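Qui débarrassera la table ?

Les machines savent souder, peindre et empiler des palettes. Reste la cuisine, et c'est là que les choses se compliquent. Reportage à Brendcombe.

Juillet 2022

Ma grand-mère avait une théorie sur les robots, qu'elle exposait volontiers en écossant ses petits pois. Le jour où une machine saurait mettre la table chez elle, disait-elle, sans rien ébrécher et sans lui demander où se trouvaient les cuillères, elle voudrait bien la saluer comme une personne. Elle possédait pourtant un lave-vaisselle, qu'elle tenait pour une armoire bruyante, et qu'il fallait de toute façon remplir et vider soi-même.

J'ai beaucoup pensé à elle dans le train qui me menait à Brendcombe, où la société Rurkent occupe l'ancien entrepôt de la biscuiterie Griffiths (on devine encore le nom sur la brique, côté cour). J'avais demandé à voir où en étaient les machines avec les corvées, les vraies, celles de tous les jours : ranger les fruits, empiler les assiettes, plier un torchon. Mererid Mostyn, qui dirige les essais, m'a reçue avec du thé très fort et un avertissement.

« Si vous êtes venue voir un majordome, vous allez être déçue. Si vous aimez regarder quelqu'un apprendre, vous pouvez rester toute la journée. »

Je suis restée toute la journée.

Il faut dire un mot de ce qui marche déjà, car on l'oublie facilement. Au rez-de-chaussée, Rurkent fait tourner une petite ligne de conditionnement où un bras attrape des boîtes toutes pareilles, toujours au même endroit, et les pose dans des cartons. Il fait cela du matin au soir, avec une régularité qui m'a presque endormie. Rhodri Bowen, le chef d'atelier, lui accorde à peine un regard en passant. Cette machine-là a 19 ans, elle vient d'une usine qui fermait, et elle n'a jamais eu besoin de comprendre ce qu'elle tenait.

À l'étage, c'est une autre affaire. On y travaille sur un système baptisé Brulto, et les objets changent de place entre deux essais, comme ils le font chez vous et chez moi dès qu'un enfant traverse la pièce. Une pomme n'est jamais tout à fait ronde, ni tout à fait de la même taille que sa voisine. Il faut la trouver, décider par quel côté la prendre, serrer assez pour qu'elle ne tombe pas, et pas au point de la meurtrir. Vous faites cela en parlant au téléphone. J'ai passé un long moment à regarder mes propres mains, ce matin-là, avec un respect tout neuf.
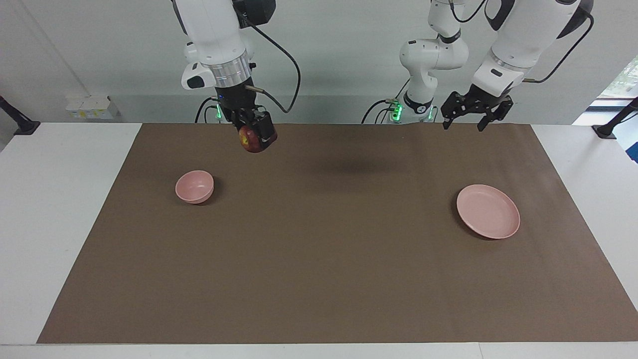 À Brendcombe, une pomme rouge entre les doigts d'une pince, un bol et une assiette roses sur le tapis brun.

L'exercice a l'air enfantin, et je l'ai dit, un peu étourdiment. Meinir Pritchard, qui écrit les programmes de contrôle et qui a dû entendre la remarque bien souvent, m'a répondu sans se vexer qu'un enfant met des années à y arriver, et qu'il renverse énormément de compote en chemin. Elle m'a ensuite montré ses cahiers. Sur la dernière série de 100 essais de rangement de fruits, 35 ont demandé qu'une main humaine intervienne, pour un fruit qui roulait, une prise trop molle ou une longue hésitation au-dessus du bol. En décembre, m'assure-t-elle, c'était bien pire.

« Ce qui me tient éveillée, ce sont les assiettes, ajoute-t-elle. Une pomme vous offre de la prise partout. Une assiette posée à plat ne vous offre que son bord, et encore, il faut passer dessous. »

Et la vaisselle, donc, celle du soir, avec la sauce figée et le verre fragile coincé derrière la casserole ? Sourires autour de la table. L'évier, je l'ai compris assez vite, est ici une sorte de sommet lointain dont on parle à la pause. Il y a l'eau, la mousse qui cache tout, les couverts emmêlés. Il y a surtout le temps : Rhodri Bowen estime qu'un repas de famille occuperait aujourd'hui la machine pendant environ deux heures, surveillance comprise. À ce tarif, beaucoup de foyers garderont leur éponge.

J'ai voulu poser la question à quelqu'un qui n'a rien à vendre. Myfanwy Dafis a été aide à domicile toute sa vie et Rurkent l'invite de temps à autre à donner son avis, qu'elle donne sans ménagement. Elle ne rêve pas d'un robot qui ferait tout. Elle pense à ces gens, chez qui elle passait le matin, qui pouvaient encore cuisiner mais plus se baisser, ou qui n'osaient plus porter un plat jusqu'à la table.

« Qu'il ramasse ce qui tombe, dit-elle. Qu'il apporte le bol. Pour la conversation, on se débrouillera. »

L'idée a fait son chemin dans l'équipe. Un robot lent, chez une personne qui n'est pas pressée, rend peut-être déjà service, à condition d'être sûr et de savoir s'arrêter. Le prix, lui, reste très au-dessus de ce qu'un ménage peut payer, et Mererid Mostyn refuse obstinément de me donner une date. J'ai insisté deux fois, elle m'a resservi du thé deux fois.

En fin d'après-midi, tout le monde s'est retrouvé dans la petite cuisine du personnel, où s'entassaient les tasses de la journée. Un calendrier de corvées est punaisé près du frigo, avec le prénom de chacun en face de son jour. C'était le tour de Mererid. Elle a retroussé ses manches, m'a tendu un torchon, et nous avons continué l'entretien comme cela, elle lavant, moi essuyant, jusqu'à l'heure de mon train.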